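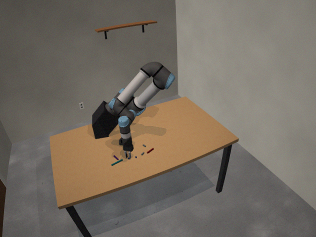 Search the Urnomstead Museum learning pages Type a word Go

How Does a Tree Become a Plank?

December
By Chiến Tôn, Learning Department

Wood is one of the oldest building materials in the world. People have used it to make houses, boats, spoons, tables and musical instruments. Every piece of real wood was once part of a living tree. This page explains how a tree makes wood, and what must be done to that wood before a carpenter can use it.

How a tree grows wider

A tree grows in two ways. Its roots and branches become longer at their tips, and its trunk becomes thicker. The thickening takes place in a very thin layer just under the bark. This layer is called the cambium (say "KAM-bee-um"). The cambium makes new wood on its inner side and new bark on its outer side.

In places with warm summers and cold winters, many trees grow quickly in spring and more slowly in summer. Wood made in spring is often paler. Wood made later in the year is often darker and harder. In winter the tree rests. One pale band and one dark band together make one growth ring, and one ring usually stands for one year.

The entrance hall of the museum has a slice of oak with 200 rings. Visitors may touch it. The wide rings were made in good years, when the tree had plenty of water and light. The narrow rings were made in harder years, perhaps when there was little rain.

Heartwood and sapwood

The outer part of the trunk is called sapwood. It carries water from the roots up to the leaves. The wood in the middle is called heartwood. It no longer carries water, but it helps to hold the tree up. In many kinds of tree the heartwood is darker than the sapwood.

At the sawmill

After a tree is cut down, its branches are removed and the trunk is taken to a sawmill. A machine strips off the bark. Large saws then cut the log along its length into planks.

The direction of the cut changes the pattern on the plank. If the log is sliced straight through from one side to the other, many of the planks show curved shapes like tall arches. If the log is first cut into quarters, the planks show straighter lines. The lines come from the growth rings, and the way the wood fibers run is called the grain.

Drying the planks

Fresh wood holds a great deal of water. As it dries, it shrinks, and it may bend or split if it dries too fast. Workers stack the planks with small strips of wood between them so that air can move through the pile. Planks may be left outdoors under a roof for many months. They may also be placed in a heated room called a kiln – this takes less time, but the heat must be watched with care.

Even dry wood takes in a little water from damp air and gives it back when the air is dry. A wooden door may stick in a wet season for this reason.

Hardwood and softwood

Hardwoods come from broad-leaved trees such as oak, maple and cherry. Softwoods come mostly from trees with cones, such as pine and spruce. The names can be misleading. Balsa is very light and easy to dent, but it is a hardwood.

Words to know

Cambium – the thin layer under the bark where new wood is made.
Grain – the direction and pattern of the fibers in wood.
Kiln – a heated room used for drying wood.
Sapwood – the outer wood that carries water.

Something to try

Ask an adult to help you find a cut log or a tree stump. Begin at the center and count the rings out to the bark. Write down the number, then look for the widest ring and work out how old the tree was when it grew. A child of 11 may like to find the ring that matches his or her own age by counting inward from the bark.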